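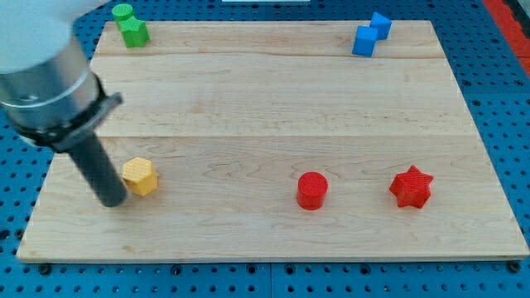

Febrero | Por Redacción Mercados

Buscar en el archivo Buscar

Imprimir | Enviar por e-mail

Wenceslao Insaurralde lleva dos décadas administrando dinero ajeno y sigue sin tener televisor en la oficina. «Si pasa algo grave, me llaman los clientes. Si no pasa nada, también», dice, y aparta el teléfono.

Su fondo, Tolentino Renta, reparte dividendos modestos y cartas trimestrales larguísimas. En la última dedicó 2 páginas a explicar por qué no vendió Jesholm cuando la acción tocó los 200 pesos. Hoy vale bastante menos. «Fue una decisión meditada», sostiene. «Las malas también se meditan.»

De los bonos de Plestitz habla con más cariño. Pagan cupón dos veces al año y no los menciona ningún primo en los asados, criterio que él considera subestimado. «Cuando mi peluquero me pregunta por un papel, reviso la posición. Cuando me lo recomienda, cambio de peluquero.»

El fondo tiene 1172 partícipes. ¿Cuántos leen las cartas? Insaurralde calcula que su madre y un auditor, este último por obligación.

Sobre Flimthorpe, la aseguradora que todos quieren comprar este verano, prefiere no pronunciarse. Se pronuncia igual: «Cara. Bien administrada, pero cara. Pregúnteme de nuevo cuando haya caído y me dé miedo comprarla».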